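Enseñar con la mano: cómo aprende una pinza a recoger la mesa
En Zornard, los robots empiezan por mirar lo que hace una persona con la misma herramienta
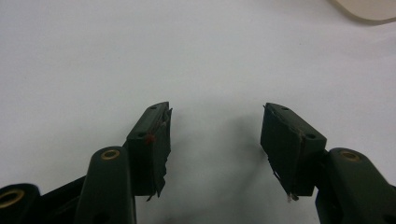
Los dedos de la pinza manual, abiertos, con las almohadillas negras ya gastadas.

El turno empieza a las ocho y consiste en coger cosas y dejarlas en otro sitio. Tazas, tapas, paños doblados. Quien lo hace lleva en la mano una pinza de plástico verde oscuro con casquillos de latón en las articulaciones y una cámara montada encima. Aprieta el gatillo, los dedos se cierran, mueve el brazo, suelta. Luego repite.

Cada repetición se guarda como una demostración: el vídeo, la trayectoria de la muñeca y la apertura de los dedos en cada instante. Para la tarea de recoger una mesa, Zornard reunió 1.471 demostraciones entre enero y marzo. El plan inicial eran 3.000, pero una parte de las sesiones se dedicó a repetir material mal calibrado.

La empresa probó antes el mando a distancia. Un operador movía un brazo a escala y el robot copiaba el gesto al otro lado de la sala. El sistema, comprado a Stoninine, sigue en uso para tareas con dos brazos. Para lo demás resultaba lento: el operador no siente el peso del objeto y tiende a pararse antes de cada agarre. Con la pinza en la mano, la misma persona trabaja casi a su ritmo normal y puede hacerlo en cualquier cocina, sin trasladar el robot.

El método tiene sus servidumbres. La pinza manual y la del robot deben tener la misma geometría, y el desgaste cuenta. Las almohadillas se deshilachan por los bordes y dejan colgando tiras que entran en el campo de la cámara. En Zornard las cambian cada 900 agarres, aunque reconocen que a veces se apura más. En el taller Jankauskaitė, que fabrica los dedos, preparan una versión con goma más gruesa.

También hay que enseñar los errores. En una serie aparte, la persona coloca mal la pinza a propósito, corrige y termina la tarea, para que el robot disponga de ejemplos de recuperación.

La siguiente fase será en Fullcombe, con cajones y puertas de armario. Están previstas 2.000 demostraciones.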